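Grendport Wool Works open day: what I saw and what I still don't believe

Last updated: July 15, 2025

I went to the May open day at the old wool works because the leaflet said "come and see for yourself," and I have been reading other people's opinions of this project for long enough. I took the bus, since the project's supporters keep telling us we all will. It let me off at the bottom of Usden Road and from there it's an uphill walk with no sidewalk for the last stretch. I'm in decent shape. My mother couldn't do it.

For anyone who hasn't followed this, the works closed as a mill when I was in school and sat empty until Bellini bought it. The plan is shops on the ground floor, small businesses above, and apartments in the dye house. We were told the first phase would take 18 months. It has taken a good deal longer, and the dye house still has tarps on the roof.

Check-in was at a folding desk by the gatehouse. You got a sticker and a hard hat if you wanted the full tour, which I did. Our guide was Elisa Marino, from the leasing side. She was pleasant and knew the building well, and I don't hold the rest of this against her. She did say "vibrant" a lot.

The weaving shed is the part everyone remembers from the newspaper pictures, and I'll admit it looks good. The sawtooth roof has been reglazed and the light comes down even and soft. They kept the iron columns and most of the old floor, oil stains and all. I had expected drywall everywhere. What I don't like is the row of glass boxes along the north wall, which are meant to be shops. Two had tenants, a coffee roaster and a place selling candles. The others had brown paper on the inside of the glass and a sign saying "Something exciting is coming." I asked how many leases were signed and was told there was "strong interest." I asked again in different words and got the same answer.

Rent for the smallest unit upstairs is $785 a month before the service charge. The service charge wasn't on the sheet. Noura Yammine, who does alterations out of her garage and was on the tour with me, worked out on the back of the leaflet how many hems that was and folded the leaflet up again. She told me she'd have taken a corner of the weaving shed floor with no glass and no exciting sign, if anyone had offered it.

The second floor was better than I expected. The stairs are the originals, worn down in the middle, and there is now an elevator that works (I rode it both ways). The rooms are plain and clean. Some were open for us to wander through, and people had been putting flowers out.

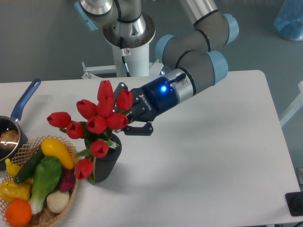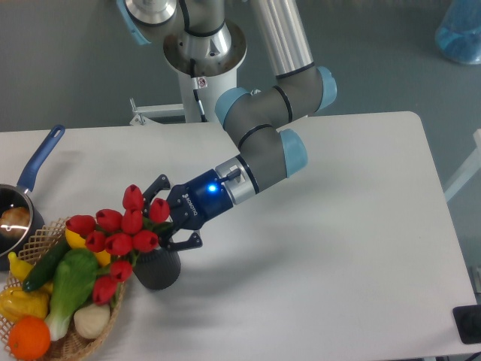 Second floor of the works, open day. Red tulips in the first picture.

I spent longer up there looking at the windows than at anything else. The brochure says they were "restored." The ones on the river side have been, as far as I can judge: old putty lines, wavy glass, proper catches. On the yard side they are new units painted to match. That may be a sensible thing to do on a cold wall, but then say so in the brochure.

After that came the talk in the boiler room, which was supposed to last 20 minutes and went on for 40. Primo Orlandini, the architect, showed drawings of the yard as it will be, with trees three stories tall. There will be 241 parking spaces under and around them. I put my hand up and asked where the roots go. He said the trees were "indicative." Ívar Hafþórsson, who runs the bike shop on the corner, asked about delivery trucks on Usden Road in the mornings and was told a study is under way. We were told that last year too.

The one person I came away trusting was Rosario Sorrentino. He worked in the dye house until it shut and had been asked to stand in there and answer questions. He showed us where the vats were and the drain that used to run a different color every day, straight down to the river. He wasn't sentimental about it. He said the place was wet and loud and paid badly, and he was glad to see somebody fix the gutters. When I asked whether he'd want one of the apartments he laughed and went back to talking about gutters.

Lunch was a taco truck in the yard. Fair price, long line, nowhere to sit.

I would like this to work. The building is in better condition than it has been in my lifetime and I'm prepared to give Bellini credit for the roof and the elevator. I'd give them more if I could get a number for signed leases and a date for the sidewalk. I left both questions in the comment box at the gatehouse with my email address and have had one reply, an invitation to join the newsletter.

If you plan to go to the next open day, wear closed shoes or they won't let you into the dye house. Restrooms are on the ground floor behind the roaster. The last bus back down leaves before the tours finish, so I walked.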